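Halloven Roadster Register – data card

Version 2, released Oct 18, 2024

Summary

The register is a table of surviving Halloven two-seat sports cars, one row per chassis. It holds 229 rows and is meant for owners, parts suppliers and anyone checking a car before purchase. Open-top and closed cars are both included. Works prototypes are left out unless they were later sold for road use.

Files

cars.csv – one row per chassis
changes.csv – engine and gearbox swaps, linked by chassis number
notes.txt – free text, unsorted

All files are UTF-8 with comma separators. Dates of build are given to the month where the build sheet survives, otherwise to the year.

Main fields

chassis_no: as stamped, leading zeros kept
body: open, closed or targa
engine_no: as found at last inspection, blank if not read
gearbox: Brivach five-speed or Engström four-speed
paint_code: factory code, not present colour
status: running, stored, under repair, broken for parts
source: sheet, owner or sale listing

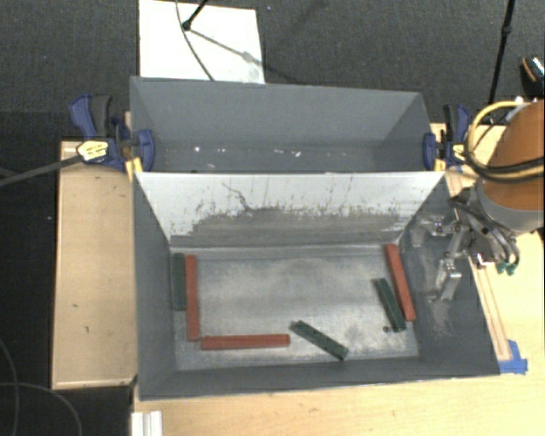 Red and dark green blocks in a grey bin.

Sources

Build sheets come first, owner returns second and sale listings last. Where two sources disagree, the higher one is kept in cars.csv and the other value is moved to notes.txt. Listings were used only when the chassis number could be read in full.

The Iviler coachworks cars carry two numbers, one on the bulkhead and one on the sill. Only the bulkhead number is used as a key. Sill numbers were reused on replacement panels and should not be relied on.

Known problems

Mileage is not recorded. Many cars have had a change of speedometer, and some read in kilometres.

The status field ages quickly. Treat any entry marked "under repair" as unknown if it has not been checked since the previous December.

Targa cars returned by owners as "open" have been corrected where a photograph or build sheet allowed it. More than 2 remain in doubt and are marked with a question mark in the body field – scripts that expect a fixed list of values will need to allow for this.

Changes since version 1

Gearbox split out from the engine field
Duplicate rows from re-registered cars merged
paint_code now text, so that codes starting with zero survive import

Use

Free to copy and adapt with credit to the register. Owner names and addresses are not held in any file. Corrections should quote the chassis number and state where it was read.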